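卡洛街玩具借阅室新设"拼字桌"，四月起对所有家庭开放

文：Andri Plattner

Flandero 玩具借阅室从四月开始多了一张桌子。桌子上放一块小白板、一堆木头字母块，还有一副国际象棋。来的人先在白板上写一个英语单词，然后从字母块里面把这些字母找出来，在桌面上排成一行。借阅室把它叫做"拼字桌"，借阅证持有人和没有借阅证的人都可以用，不收费。

借阅室在 Cullow 街，中文读者一般叫它卡洛街。现在有 71 个家庭在这里办了借阅证，其中有不少家庭在家里说两种或者三种语言。负责借阅室日常工作的 Notburga Steiner 告诉本刊，拼字桌的想法来自家长。去年秋天借阅室请家长填过一张意见表，很多人写，希望孩子在这里除了借玩具，也能坐下来玩一会儿。以前的借阅室只有架子和柜台，家长排队的时候，孩子没有地方坐。

"我们以前觉得，玩具借回家才是最重要的。"Steiner 说，"看了意见表以后，我们把后面的两个架子搬走了，那个地方就空出来了。"

搬走架子以后，桌子的选择用了比较长的时间。最初考虑过一张普通的矮桌，后来决定用现在这种深棕色大理石纹的桌面，上面有白色的细纹。桌子三面有画板，是本地的插画作者 Daranee Nilsuwan 设计的。她用黑白线条画了大象，长长的象牙向中间伸过来，周围是蓝绿色的大叶子，叶子中间藏着白色的小兔子。后面的一面墙板是粉红偏橙的颜色。

Nilsuwan 说，她画画的时候先想到的是坐着的孩子的眼睛在什么高度。大象很大，孩子一坐下就会看到，兔子比较小，要过一会儿才会发现。她说她女儿三岁的时候最喜欢在书里面找藏起来的动物，所以她做儿童空间的时候常常加一点这样的内容。 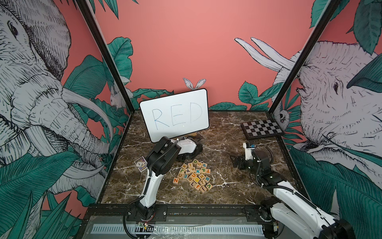 为什么第一批单词里面有很多颜色的名字？颜色的单词大多数比较短，孩子在生活里每天都能看到颜色，家长用别的语言解释也很容易，所以借阅室把它们放在了单词表的最前面。

这张单词表一共有 19 个词，由退休的小学老师 Benedikt Haslinger 编写。除了颜色以外，还有几个动物和几样吃的东西。Haslinger 以前教低年级三十多年，他对本刊说，编这样一张小小的表比他想的要难。有的词很短，可是发音和写法差别大，孩子第一次听的时候写不出来。有的词里面同一个字母出现两次，如果那种字母块刚好不够，孩子就会停下来，有的孩子会不高兴。他把这样的词都放到了表的后面。

表贴在借阅室的柜台旁边，也印成了小卡片，可以带回家。不过用拼字桌的时候不一定要按照这张表。孩子想写自己的名字，或者写别的语言的词，都可以。

木头字母块的来源不只一个。借阅室原来有一盒，是很多年以前买的，字母刻在木头上，颜色是棕色。后来 Kälin 木工坊送了一批，再后来又有家长送来家里不用的。所以现在桌上的字母块大小不完全一样，字体也不一样，有的刻棕色的字，有的印彩色的字，有大写的，也有小写的。借阅室讨论过要不要把它们分成几盒，每盒只放一种。讨论的结果是不分。

Steiner 解释说，分开放当然整齐，但是一盒里面常常少一两个字母，孩子就拼不完整。混在一起以后，大写的找不到，可以用小写的代替。有的孩子会问为什么两个字母长得不一样，名字却是一样的，她觉得这也是一个很好的问题，大人可以借这个机会讲一讲。

Haslinger 对这一点有不同的意见。他认为对刚开始学字母的孩子，最好先只用大写，等他们都认识了，再加小写。他还提到一个困难，小写的 p 和 d 倒过来看很像，b 和 q 也是这样。木块没有上下，放在桌上怎么转都可以，孩子拿到手里不知道哪一边是上面。他建议在每块木头的下边画一条小小的线。这个建议借阅室还在考虑，目前没有画。

本刊记者在一个下午去看了拼字桌。借阅室下午开门，到 4 点以前来的人不多，比较适合年纪小的孩子；放学以后人就多起来，有时候要等。等的时候可以先下棋，也可以去架子那边选玩具。桌子旁边没有专门的老师，大人和孩子自己玩。Steiner 说，如果家长需要，她可以在开始的时候演示一次：写词，念一遍，找字母，排好，再念一遍。大多数家庭看一次就明白了。

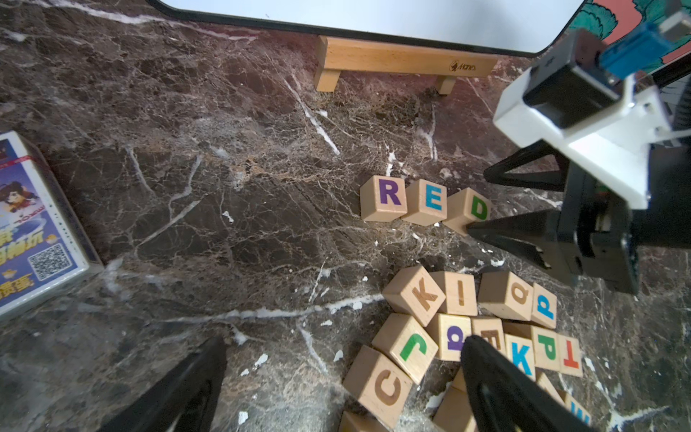
借阅室没有规定字母要排得多么直。Steiner 说，有的孩子排得很整齐，有的孩子排出来是斜的，只要能读出来就可以。排好以后，孩子可以请旁边的人念，念对了，就把白板擦干净，换下一个词。也有家庭反过来玩，先随便拿几个字母块，看看能组成什么词，然后再写到白板上去。

Huguette Marchand 住在卡洛街后面的一条小路上，她有一个五岁的儿子和一个七岁的女儿，每个星期来借阅室一次。她家里说法语，孩子在学校说德语，英语是从动画片里面听来的。她对记者说，她本来担心孩子会把三种语言的拼写弄混。

"我女儿第一次来，写的是法语的 rouge，可是写成了 ruge。"她说，"我没有马上告诉她。她自己找字母块的时候念出来，念了两三次，觉得不对，又回去看白板，然后问我是不是少了一个。我觉得这样很好，因为我在家里纠正她，她会生气。"

她的儿子还不太会写字，由姐姐写，他来找。Marchand 说弟弟最喜欢的是字母 K，原因她也不清楚。每次来他要先把 K 找出来放在自己前面，不管要拼的词里面有没有 K。

对拼字桌也有一些批评。有家长在意见本里写，白板太小，长一点的词写不下。也有人写，蓝色的笔有时候写得太细，坐得远的孩子看不清楚。借阅室已经订了粗一点的笔，白板暂时不换。Steiner 说，白板如果太大，会把后面的画挡住，而且放在小小的木架子上面也不稳。还有一位家长觉得桌面颜色太深，花纹太多，浅色的木块放在上面好看，可是如果掉了小东西就不容易找。对于这个意见，借阅室回答说，他们每天关门以前会擦桌子，并且把地上也看一遍。

卫生方面，借阅室的做法和别的木头玩具一样。字母块用拧干的布擦，不泡在水里。木头泡水以后会变形，印的颜色也会慢慢掉。擦完要摊开放，完全干了再收到盒子里。Kälin 木工坊的师傅看过旧的那一批以后，把边角不光滑的几块拿回去重新磨了一次。磨的时候刻的字会变浅一点，但是还能看清楚。

桌上放国际象棋，是后来才加的。原来计划只放字母，可是开放后的头几天，比较大的孩子坐下来一会儿就觉得太容易，想走，弟弟妹妹还没有玩够。Haslinger 就从家里带来一副棋，装在深色的木盒里，格子是深红棕色和米色。棋盘边上印着数字和字母，他想，这样也可以教孩子怎么说一个格子的名字。先说字母，再说数字，比如 a4。
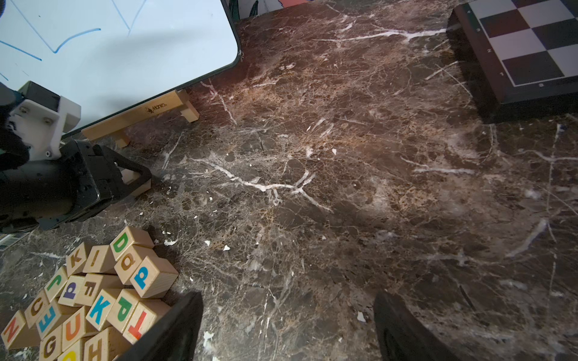
他用这个办法做了一个小游戏。大人在白板上写一个格子的名字，孩子在棋盘上用手指出来；或者大人指一个格子，孩子用字母块摆出前面的字母，再用嘴说出后面的数字。Haslinger 说，不会下棋的孩子也能玩。至于真正的下棋，他愿意教规则，但是要提前和他约好时间，他不是每天都在。

借阅室的其他服务没有改变。目前目录里一共有 367 件玩具和游戏，可以借回家三个星期，如果没有别人预约，可以再延长一次。最近加进目录的有 Pindska 的一套合作游戏，规则书有德语和英语，没有中文。有中文读者问过能不能提供中文的说明，借阅室的回答是，如果有人愿意翻译，他们很欢迎，可以免掉这个家庭一年的借阅费。本刊已经收到两位读者的报名，翻译好以后会放在柜台，需要的人可以复印。

拼字桌上的字母块不能借走。想在家里玩同样的游戏，借阅室建议用硬纸自己剪。Steiner 给的方法很简单：把厚一点的纸板剪成一样大的方块，每块写一个字母，常用的字母多写几块，例如 E、A、R 和 T。不常用的字母写一块就够了。白板可以用一张纸代替。年纪很小的孩子家里，方块要剪得大一点，并且要有大人在旁边。

下一步，借阅室想增加其他文字。Nilsuwan 建议做一套泰语字母，她已经画了草稿。中文的情况比较特别，一个字不能像英语那样一个字母一个字母地排。有一位中文家长提议做偏旁的木块，例如三点水、木字旁和口字旁，让孩子把左右两块放在一起，组成一个字。Haslinger 听了以后很有兴趣，他问了很多问题，例如"木"放在左边的时候为什么最后一笔会变短。本刊作者学中文也有九年了，对这个问题当时没有回答得很好，回家以后又查了书。借阅室表示，如果能找到会做这种木块的人，今年秋天可以试一试。Kälin 木工坊说可以提供木料，但是刻字需要懂中文的人先画好样子。

有兴趣参加的读者可以直接去柜台登记，也可以写信给本刊编辑部，由我们转交。登记的时候请写明会哪一种文字，以及一个月可以来几次。借阅室在学校放假的时候照常开门，只是时间会缩短，具体时间贴在门上。第一次来的家庭不需要预约。推婴儿车的家长请走院子那一边的门，街道这一边有三级台阶。

读者留言

小满妈妈：我们上周去了，孩子三岁半，还不认识字母，就是把木块排成长长的一行，也玩了半个小时。请问单词卡片是在柜台拿吗？我当时没有看到。

Andri Plattner 回复小满妈妈：在柜台左边的小盒子里，如果没有了可以问 Steiner 女士，她会再印。

老陈在卡洛街：偏旁木块的主意很好。我年轻的时候学过一点刻章，刻反字没问题，刻正字更没问题。已经给编辑部写信了，请查收。

Rosenkohl：同意那位退休老师的意见，大小写还是应该分开。我家老二到现在 b 和 d 还是分不清楚，用混在一起的字母只会更乱。画一条线又不麻烦，希望快一点画。

wenwen_77：我家正好相反，混着用反而记住了。每个孩子不一样吧。大象画得真好看，女儿找到兔子以后每次去都要先跟它打招呼！

一位路过的爷爷：棋可以下，但是凳子对大人太矮了，坐下去站起来很辛苦。能不能加一把高一点的椅子？

联系编辑部｜投稿说明｜版权归本刊及作者所有，转载请先来信｜返回顶部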